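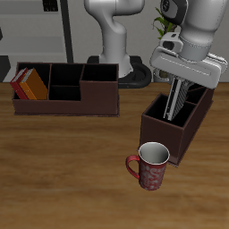
About Celtar

Celtar is a research company working on robot manipulation. We develop methods for teaching robot arms to place and retrieve household and office objects, and we measure how well those methods hold up when the furniture moves. Our main line of work is carried out in simulation, with a single arm fitted with a two-part programme of learned and planned motion. The company was founded by Menaka Khan, who still leads the research group.

What we study

Most of our published work concerns one problem: placing an object into a compartment when the position and angle of the container are not known in advance. A desk organiser is a useful test article. It has bays of different depths and heights, its walls are thin, and a small error in the approach puts the fingers against a divider. In the rendered scene at the top of this page the two organisers stand at different angles, and the gripper fingers are inside the square compartment of the right-hand one. Two books lean in the left bay of the other.

The mug is treated by the planner as an obstacle. Its position is drawn again for each trial, along with the angle of both organisers. The backdrop and table surface are varied separately, so that their effect can be reported on its own.

The Trekdale method

Trekdale is our name for the training procedure we use for this task. A policy trained in the ordinary way tends to learn the average position of the container and corrects too late. Trekdale divides each motion at the point where the fingers pass the rim of the compartment. Before that point the policy is scored on its alignment with the compartment walls. After it, the policy is scored only on contact force and final depth.

The training set is small by current standards. It consists of 291 demonstrations, recorded by teleoperation in the simulator, covering 11 organiser layouts. No layout used for testing appears in the training set.

Results

We evaluated the method over 352 trials. Failures were sorted by cause, and contact with a divider during descent was the largest group. Contact with the mug was the second. When the split at the rim was removed and everything else was kept the same, divider contacts rose in 7 of the test layouts and stayed level in the others.

Two limits should be noted. The compartments were rigid, so the results say nothing about fabric or wire containers. Performance also fell when the tall end of an organiser faced the arm's base, as the wrist had little room to turn. We are working on the second of these.

Software and partners

Scenes are built with Moveo, our in-house layout tool, which writes out object positions and joint states for every step. Benítez, a small engineering firm, maintains the contact model and reviews each release before we run an evaluation on it.

The evaluation report is dated April 18, 2018. Requests for the scene files should be sent to the research group, stating the simulator version in use.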